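4.2 Workspace and Task Setup for the Gripper Kit

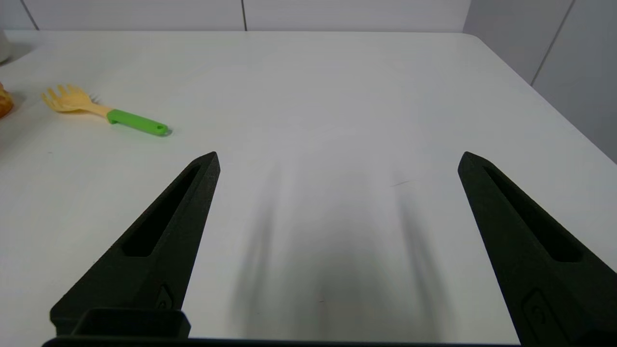
Figure 3. Wrist camera view at the Hondilska site, with a toy spork on the tabletop.

The Clemness kit is sold by Braltico as an add-on for small arms and comes with a two-finger gripper, a wrist camera, a mounting plate and a license for the grasp planning software. We bought one kit at list price and had no contact with the vendor during the tests apart from two support requests, both described in Section 6. All trials reported in this section used the firmware that shipped with the unit. The wrist camera is fixed so that both fingers stay in its view when the gripper is open, as in Figure 3, and the planner uses the fingertips as a reference when it estimates where the grasp will close. The same view contains the shadow of the gripper on the white table, a soft gray area with darker streaks. We did not mask it, and the effect of shadows on detection is treated separately in Section 5.1.

The object set was made up of plastic toy food and tableware. We chose thin, light items for the main series because the kit's product sheet lists flat objects as supported, and our earlier trials with the Jacobs gripper had shown that these were the hardest to pick up from a bare surface. The spork is a typical item. Its yellow neck and green handle are narrow compared with the head, and the planner has to choose between grasping across the handle and grasping closer to the tines. In its default mode the software prefers the point nearest the estimated center of mass. We left this setting alone.

Each trial started with the target placed by hand in any orientation inside the reachable part of the table. Other objects could be present, but none was allowed to touch the target. The arm moved to a fixed viewing pose with the fingers open, the software proposed a grasp, and the arm carried it out without correction by the operator. A trial counted as a success if the object was lifted clear of the table and held for the full waiting period. If the planner returned no grasp, the trial was logged as a failure and was not repeated.

In total we ran 1026 trials, 700 of them with thin objects. Calibration was repeated after every 64 trials, using the printed target supplied with the kit. The procedure in the manual is short, but it does not say how far the result may drift before a new calibration is needed, so the interval is our own choice. We excluded 38 trials in which the arm controller stopped on a communication fault. These are not included in the total given above. Success rates by object and by grasp location are listed in Table 2.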